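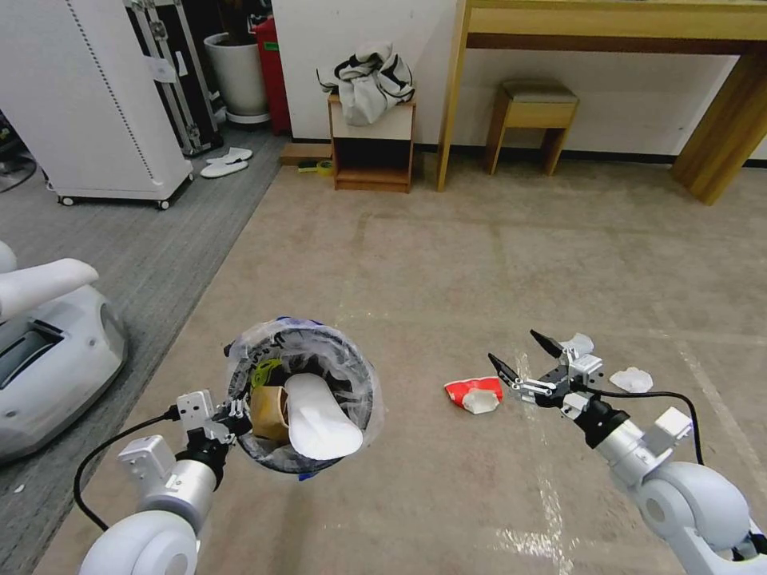 How to Hang a Weekend Art Show in a Borrowed Room

A two-day art show in a room that isn't a gallery is mostly a job of measuring, labeling and getting things back to the right people. I have put on several of these in Stelholm, population 2,563, and the steps below are the ones I follow now. Before any art comes through the door, set up a spot for unpacking and put a trash bin next to it. A round one lined with a clear bag, with the edges of the bag folded over the rim, like the one in the photo, is all you need. Clear bags matter at an art show. Hanging hardware, title cards and small loose parts get thrown out with the packing, and you want to be able to find them again.

Step 1: Measure the room

Do this before you send out a call for work. Measure each stretch of wall you are allowed to use, and write down where the outlets, light switches, thermostats and doors are. Ask in writing whether you can put nails in the walls. If the answer is no, you will need a picture rail, free-standing panels or tables.

Draw the room on graph paper, one square to the foot. Then cut paper rectangles to the same scale for the work as you accept it. I have tried doing this on a computer and went back to paper.

Leave more space than you think you want. For framed pieces I allow a foot between small works and two feet between large ones. If it looks thin on the drawing, it will look fine on the wall.

Step 2: Write the call

Keep the call for work to one page. It should say:

Dates and hours of the show
Drop-off and pick-up times
Largest size you can take, frame included
How each piece must be wired or mounted
Whether work can be sold, and what share you keep
Who is responsible if something is damaged

The mounting line is the one people skip. Spell it out: D-rings and wire, no sawtooth hangers, nothing held on with string. Last time we accepted work from 11 artists and three of them still brought pieces with sawtooth hangers. I keep a box of D-rings, a roll of wire and a screwdriver at the drop-off table for this.

Step 3: Intake

Give every piece a number as it comes in. Write the number on painter's tape on the back, on the intake form and on the artist's receipt. Look the piece over with the artist standing there, and note any scratches or chips on the form before they sign it.

Unwrap the work yourself, or have the artist do it, but keep the wrapping. Blankets, boxes and corner protectors get the same number as the piece and go in a closet. Only torn tape and ripped paper go in the bin.
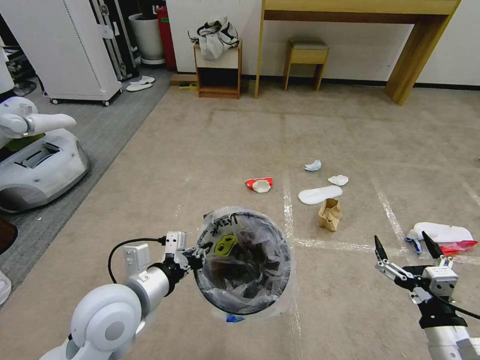 Finn Engelhardt wrote in after an earlier version of this page to say that numbers alone caused trouble at the Prandby show, where two people were writing them out at separate tables and both started at 1. His fix was to give each table its own color of tape. I have used it since then and it works. He also suggested taking a phone picture of each piece next to its intake form, and that has saved me a few arguments about frames.

Step 4: Lay out before you hang

Set everything on the floor against the wall where you think it will go, with a folded towel under anything with a good frame. Then leave the room and come back in through the door the visitors will use. The first wall they see should have something large on it, or something with strong color.

Try not to sort by type. A wall of nothing but watercolors gets walked past. Mix sizes, and put quiet pieces next to each other so a loud one doesn't flatten them. If one artist has sent three works, they usually look better together.

Give yourself a full afternoon for this. I start at noon and do not pick up a hammer until 4 p.m.

Step 5: Hang at one height

Use a center line of 57 inches from the floor. For each piece:

Measure the height of the frame and divide by two.
Pull the wire up tight with a finger, as it will sit on the hook, and measure from there to the top of the frame.
Subtract the second number from the first.
Add the result to 57. Mark the wall there, and set the bottom of the hook on the mark.

Use two hooks for anything wider than a couple of feet – it stays level much longer. Bastian Stüber lent me a laser level for the show at Drodham Hall, and it cut the work nearly in half, but a string and a pencil will do the job.
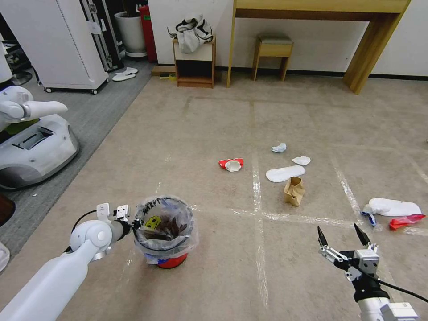
Once everything is up, go around with a small level and fix whatever has tilted. Then do it again the morning you open. Doors slam and trucks go by, and wire slips on a hook more than you would expect.

Step 6: Labels and lights

Print labels on heavy card stock, black on white, in type you can read from three feet away. Name, title, material, price. If the piece is not for sale, write "Not for sale" and skip the initials. Put each label to the right of the work, with the tops of the labels level along the wall. Under the frame is all right if the wall is tight.

For light, turn off any overhead tubes you can do without and bring in clamp lamps with warm bulbs. Aim them from the side at a slant. Glass will throw a glare straight back at visitors if the lamp is in front of it. Tape every cord down flat.

Step 7: Get people in

We print 300 postcards and that has been plenty. Most go to the artists, who hand out far more than you could leave on counters. The rest go to the library, the hardware store and Zepeda Bakery, where they are usually gone by the end of the morning. Get them printed three weeks ahead. Posters are good for the two or three windows on the main street and not worth much anywhere else. 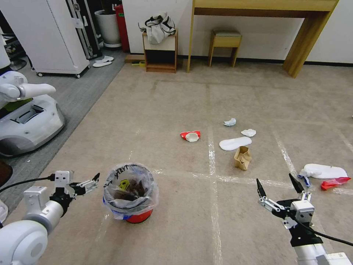 A guest book by the door is worth having too. Put a column in it for email addresses, and you have the start of a mailing list for next year.

Step 8: Take down

Set one pick-up window and put it in the call, on the receipt and in a reminder message. Ours is 5 to 7 p.m. on the closing day. No piece leaves without its receipt, and the artist signs the intake form a second time.

Pull the hooks, fill the holes with spackle, and sand them when dry. Ask for the wall color before the show so you have a small jar of paint on hand. Anything left after the window closes goes home with me, and I send one message saying so, with my phone number in it.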